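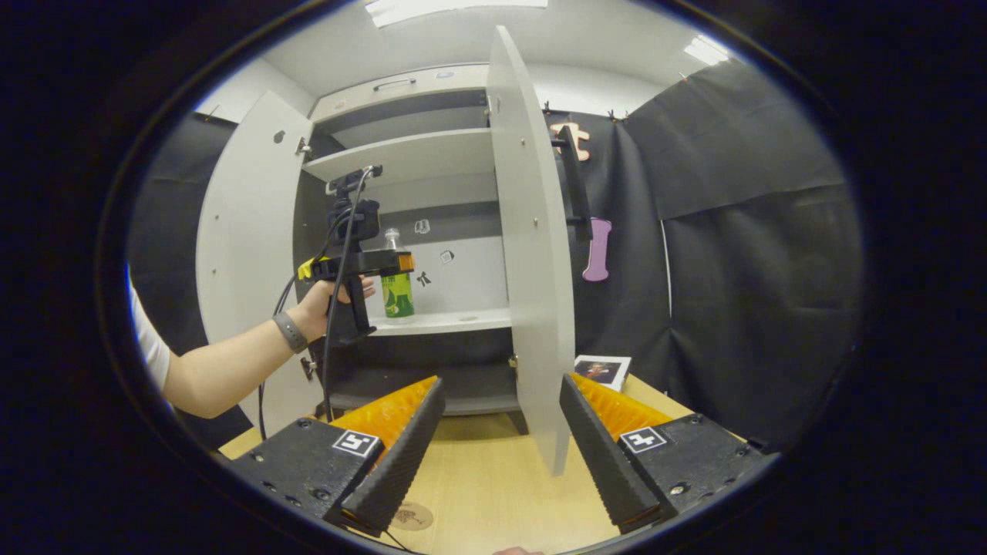
Call for Participants: Cabinets and Cupboards at Home

Do you open a cabinet, reach for the thing you want, and find it exactly where you left it? Or do you shuffle six bottles around first and then forget what you came for? Either way, we would love to have you in our study!

We are a small team at the Halonen Storage Project in Kaltthorpe, and we are looking for people to spend a morning or an afternoon with us putting things into cabinets, taking them out again, and talking about how they decide what goes where. Last year 267 people took part in our first round, mostly from the Kaltthorpe side of the river. This time we want to hear from Laneck too, and from anyone else who can get to us by bus or car.

What you will do

Your session lasts two and a half hours, including a break with coffee, tea and something to eat. You will work at a freestanding white cabinet with two doors and shelves at different heights. We give you a box of ordinary household things (bottles, jars, cleaning supplies, packets, a few awkward shapes that never fit anywhere) and ask you to put them away as you would at home. Then we ask you to find certain items, swap some of them, and clear a shelf for something new.

There is no right answer. Some people line everything up by height, some put the daily things at the front and leave the rest to fate, and one of our favorite sessions last year was with a person who sorted everything by which room it would end up in. We learned a lot from that one!

After the cabinet work we sit down for a talk of 20 minutes or so about your own cupboards. Bring photos of them if you like. Please don't tidy up first.

Who can take part

You need to be 18 or older and comfortable standing for up to half an hour at a time (a stool is available whenever you want it). You should be able to lift a full two-liter bottle. You do not need to be neat. We are especially keen to hear from:

- people who share a kitchen or bathroom with three or more others
- people who have moved in the past year
- left-handed people, who were badly underrepresented in round one
- anyone over 65

If you took part last year you are welcome to sign up again, as the tasks have changed.

Where and when

Sessions run through September in the Pluren building in Kaltthorpe, room 436, on the fourth floor. There is an elevator. Morning sessions start at 9:30 and afternoon sessions at 1:30. Bus riders should get off at the Laneck Road stop and use the side entrance, as the front doors stick.

What you get

We pay $60 for a full session, handed to you before you leave, and we cover bus fare or parking. You can stop at any point and still be paid for the time you gave.

How to sign up

Call extension 2643 through the Pluren front desk, or fill in a card at the desk and drop it in the Halonen box. Tell us whether mornings or afternoons suit you, and whether you need step-free parking. Pairs who live together can ask for back-to-back sessions. Please quote study number 1037 so your message reaches the right team.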